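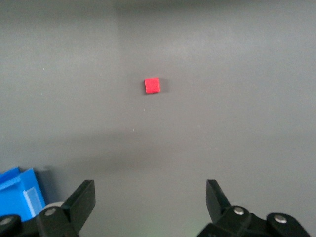
Red on gray: a small cube on a matte tabletop.

Kimthorpe Color Words, version 2

Kimthorpe Color Words is a collection of the words people use for colors when they aren't trying to be careful. Official color names are easy to find. What we wanted was the other stuff: "bus seat blue," "old mustard," "the green my grandmother painted everything." There are almost 3,000 phrases in this release, each one paired with the color swatch the writer was looking at, and we're thrilled with how much fun they are to read through!

Last updated October 27, 2023.

What's in the download

phrases.csv is the main file, one phrase per row. The columns are:

phrase_id: stays the same between versions
phrase: exactly as typed, spelling mistakes included
swatch_id: links to swatches.csv
base_word: the plain color word we filed it under (red, blue, brown and so on)
sure: yes, no or blank, as marked by the writer
town: where the writer grew up, if they wanted to say

swatches.csv lists the 2,000 swatches with their hex values and lightness. Some swatches drew several phrases and plenty drew only one. The murky greens got by far the most attention, and if you only have a few minutes, start there. People have feelings about murky green.

notes.txt holds the longer comments writers left. It's messy and wonderful. One person wrote a full paragraph on why teal is a kind of green and will never be a kind of blue.

How the phrases were gathered

Writers used a simple web page built with Zokisine, our little form tool. It shows a single swatch on a neutral gray background and a text box with the question "What would you call this?" There was no time limit and no list to pick from. Writers could skip a swatch and come back to it later.

Everyone was asked to turn off night mode on their screen first. We can't promise they all did, and the yellows look a bit suspicious in places. 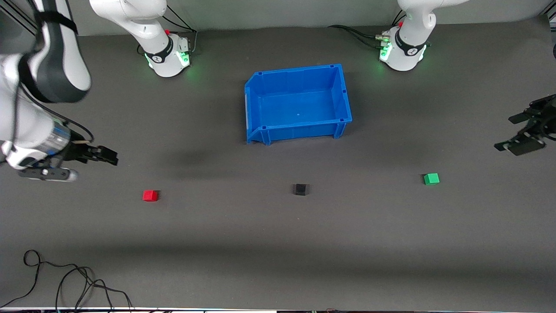 A blue bin and small cubes against gray.

Base words

Sorting phrases into base words was the hardest part and also the best part. "Brick" went under red. "Rust" went under orange after a long argument, and "peach" is split between orange and pink depending on the swatch. When the swatch and the phrase disagree, we went with the phrase. So a row like "purple, I guess" stays under purple even when the hex value looks plainly gray.

Gray and grey are both kept as typed in the phrase column. In base_word it's always gray.

What changed in version 2

The Amano rows are in! These came from people who grew up in and around Amano, and they add a whole family of words for sea colors that we'd never come across before. "Low tide" is now one of our favorite entries for brown.

We also removed duplicate rows caused by double clicks, fixed the broken accents, and renamed the old "name" column to "phrase." If your script stops working after the upgrade, check that first.

Good uses, and some limits

It works well for teaching, for writing exercises, for picking paint names, and for looking at how loosely people use words like "beige." Please don't use it to match real paint or fabric. Screens vary a lot, and a writer's swatch may not look like yours.

The phrases are all in English and lean toward adults who like filling in forms about colors.

Loading it

Any spreadsheet program will open the files. If you use Amow, import phrases.csv first and join on swatch_id. Save as UTF-8 or the accents will break again.

License

Free to use, share and change, as long as you credit Kimthorpe Color Words. Corrections are very welcome, especially from anyone who wants to reopen the rust question.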